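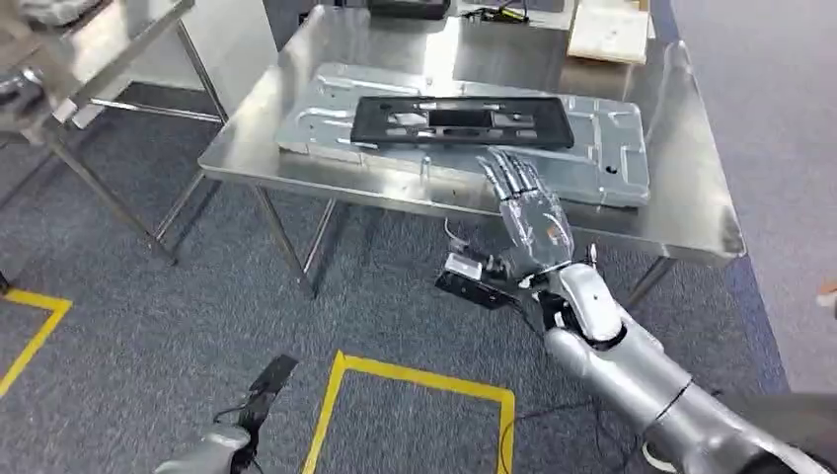
Saving space on scanned letters without making them fuzzy

I'm scanning old parish newsletters for our village site, Fluvside. Each page comes out of the scanner as a TIFF and I save it as a JPEG so it loads quickly. At quality 10 the files are tiny but there is a sort of grey dirt around every letter. If I push the quality up, the page gets to 700 KB and the site only allows 500 KB per picture. Is there a setting I'm missing?

Flynn Kereama

Posted by Sotomayor

The dirt is normal for JPEG. It works on small square blocks and it is good at soft changes, like sky or skin, but bad at hard edges like black type on white paper. Text is nearly all hard edges.

Save the pages as PNG instead. PNG doesn't throw anything away, so the letters stay clean. Before you save, turn the page to greyscale and cut it down to 16 shades or fewer. Most of the size in a scan comes from the paper grain, so raise the white point a little until the background goes plain white.
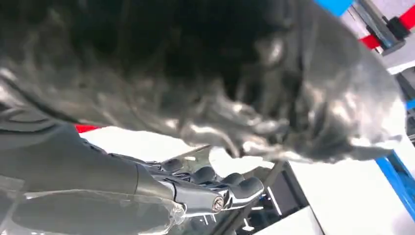 If a page has photographs on it as well, PNG will come out large. For those I would keep JPEG, but go back to the original TIFF each time. Opening a JPEG and saving it again loses a bit more – even at the same setting.

Posted by Bela

just make them smaller, nobody needs full size

Posted by Tetasier

Agree with PNG for the text pages. If they are pure black and white with no pictures you can go down to 2 colours, which makes very small files. Thin letters can look jagged at that setting, so try one page first and zoom in on the smallest print.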